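Blue Rooms, Warm Floors: What Colour Does to a Study Space
Term project report, Interior Environments
Author: Eduardo Neves

Why I picked this

I spent most of first year studying in the basement of Gilmartin Hall, where the walls are the colour of weak tea, and I could never work out why I'd rather walk ten minutes through slush to the library. Same chairs! Same vending machine! When our instructor said the project could be on anything to do with how people use a room, I knew straight away that I wanted to look at wall colour.

The question ended up as: do students choose a place to study partly by its colour, and do they know they are doing it? I thought the answer would be a simple yes or no. I was very wrong, and it made for a much better project.

What I did

The project ran for nine weeks, from late September into November. I chose four study rooms on campus that were close in size and had similar furniture. One is painted pale blue, one cream, one a deep green, and one is the tea-coloured basement I have already complained about. I put a short questionnaire on a clipboard by each door and got 383 responses, far more than I had hoped for. (Thank you to everyone who filled one in during exam season, and to whoever kept replacing the pen in the green room.)

People were asked how long they planned to stay, what they were working on, and why they had chosen that room. Only the last page asked about colour, so that I wouldn't put the idea in their heads. I also did 40 longer interviews, mostly over hot chocolate at Prasosa, the café beside the bookstore.

What people said

Hardly anyone gave colour as a reason on the first page. They wrote about outlets, noise, being near a friend, being near a bathroom. On the last page, though, they had plenty of opinions. The green room was called "cozy" and "like being inside a pine tree", and also "gloomy after four". The cream room got the shortest answers of all. My favourite said "fine".

The blue room split people more than any other. Those doing problem sets or reading loved it and called it calm or clear. Those who came to do group work found it chilly, and a few even asked if the heat was off. I borrowed a thermometer from the physics lab and found no difference worth reporting between the blue room and the cream one, so I am fairly sure the chill was coming from the paint.

Then I started looking at floors, and the whole thing opened up. Our blue room has grey carpet. In the interviews, people who had a blue room at home and liked it nearly always mentioned wood underfoot, or a big rug in a warm colour. Blue walls over honey-coloured boards seem to get you the calm without the cold.
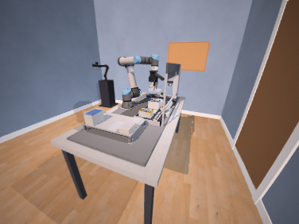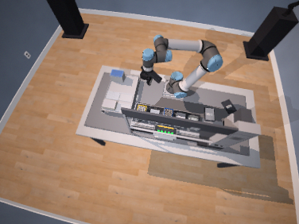 Clementina Serrano disagreed with me on this when I presented the draft in class. She argued that I was giving the floor too much credit and should have looked harder at lighting, as the same blue turns nearly grey under a cool tube and much softer beside a lamp. Her own bedroom is blue with white tile, she said, and it feels perfectly warm from supper onward because she never switches on the ceiling light.

I think she's right that lighting is a gap. I recorded whether the lights were on, but I never wrote down what sort of bulbs they were, and by the time I went back the bulbs in the green room had been changed. If I were starting over I would visit each room at nine in the morning and again after dark, and ask the same questions both times.

Other problems

The rooms are not on the same floor of the same building, so people may have been judging the stairs as much as the walls. The basement has no windows at all, which is hardly fair to the paint. I also relied on people who were willing to stop at a clipboard, and students in a rush probably choose rooms differently.

What I'd love to try next

The student housing office is repainting the Brudeo Street lounge next term, and they have agreed to let me run the questionnaire before and after. It will be one room with the same furniture, the same windows and only the paint changing. I have already asked them to leave the old oak floor alone, and Clementina is bringing the lamps.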